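Keeping an old computer useful: notes from the Thursday repair evening

In the last newsletter I promised to write something longer about old desktop computers, and several readers have reminded me of this promise. I am sorry that it took until April. The repair evening in the hall at Randeck was very full all winter, and in the evening I had more wish to sleep than to write.

Let me begin with the question which I hear most often at the door: is it still worth it? People come with a computer under the arm, they put it on the table with a little shame, and they say that it is surely too old. Very often it is not too old. A desktop machine of eight or nine years can still write letters, read mail, show the timetable of the bus and play a film. What makes it slow is usually the disk, the memory, or the dust, and all these can be changed or removed by a patient person with a screwdriver.

Since we opened the repair book we have written down 724 visits. I went through it page by page during the holidays. Radios and kitchen machines make the biggest part, then lamps, then computers. In the computer pages the same few words come back again and again: "noisy", "slow", "does not start", "smells". I would like to say something about each of them.

Noisy. A fan which makes noise is in most cases a fan which is full of dust. Switch off the computer, pull the cable from the wall, and take off the side cover. Hold the fan still with one finger while you clean it with a soft brush. If you let it spin freely under a vacuum cleaner, it can turn much faster than it was made for and the bearing suffers. I did this wrong myself, with the computer of my own sister, and I paid for the new fan.

Slow. Please look first how full the disk is. If there is almost no free space, no new part will make you happy before you have moved your photographs to another place. After this, if the computer still has an old turning disk, an SSD is the best present you can give it. A small one in the shop at Seixas costs 47 euros at the moment, and for most people it is enough. Only after the disk would I think about more memory.

Does not start. This word covers many things. If there is no light and no sound at all, try another cable and another wall socket before you open anything. I write this without a smile, it has solved more cases than I can remember. If the fans turn but the screen stays black, the memory is the first thing to suspect. A module can sit badly after a move, for example when the computer has travelled in the back of a car on our lovely road with the holes.

Smells. Switch it off and leave it off. Bring it to us and tell us when the smell began. Please do not open the power supply, also not when it has been unplugged for a day. It can keep a charge inside, and we do not open it on our table either - we replace it as a whole.

Some readers asked if they can do the memory at home. I think yes, if they have good light and if they do not hurry. Look in the manual of the board which type it takes, because the types look very similar and the notch is at a different place. The manual also says which slots should be used when you have 2 modules. If the paper manual is lost, the number of the board is normally printed on it, and with this number you will find the manual on the internet.

Before you touch anything inside, touch a bare metal part of the case. Do not work on a woollen blanket. I know that a blanket is nice for the table, but it is the worst thing for the parts. An old cotton tablecloth is better, and it also stops the screws from rolling away.

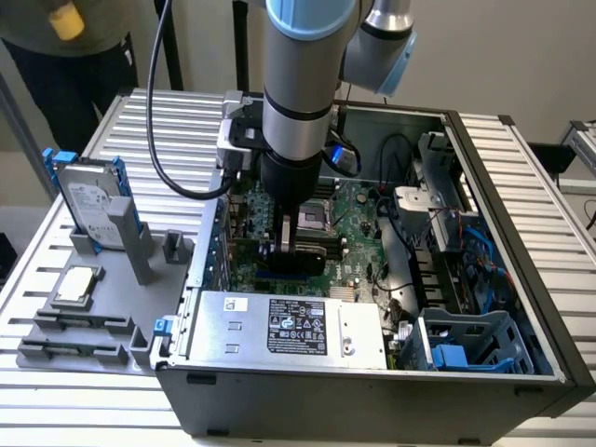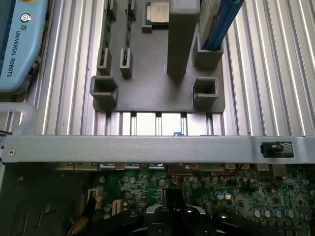

The other thing I want to recommend is to prepare the place before the computer is opened. Clear the table completely, put a cup for the screws on the left or on the right, and decide where each part will wait. Most of the damage I have seen came from parts which were put "just for a moment" on a chair or on top of the case. A desktop tower should lie on its side, with the open side up, as the black one does in the first picture, so that you press downwards into the board and nothing falls out. Memory modules can wait upright in a holder, like the two green ones in the second picture, or simply in the plastic box in which the new ones were sold. Hold them by the edges and keep your fingers away from the contacts. When you press a module into its slot, press evenly at both ends until the clips close. It needs more force than people expect, but if it does not go at all, stop and look at the notch again.

I am more careful with my advice about the processor. To change it is possible, but on a computer of this age it brings little and the risk is bigger. In many boards the small pins are in the socket, and one bent pin can mean the end of the board. If you only want to renew the old paste under the cooler, come to us and we will do it together. It takes half an hour, including the coffee.

Now to the question of the software, which I can treat only shortly. If your system does not receive updates any more, you should not use it for the bank. There are free systems which run well on old machines. We have prepared a memory stick with one of them, together with the small guide which the Nudico library printed for its courses. You can try it without changing anything on your disk. Please make a copy of your own files first, on a separate disk, and check that you can open this copy.

For computers which really cannot be saved, the collection point of Skelo takes them on weekdays. Last year 2398 kilos of electrical things were brought there from our valley, and I believe that a part of it could have had a longer life. Take out your disk before you bring the computer away, or ask us to erase it.

The repair evening is open every Thursday from half past six. Bring the power cable also, and if possible the keyboard. In the next newsletter I will write about printers, for which I ask already now for your patience.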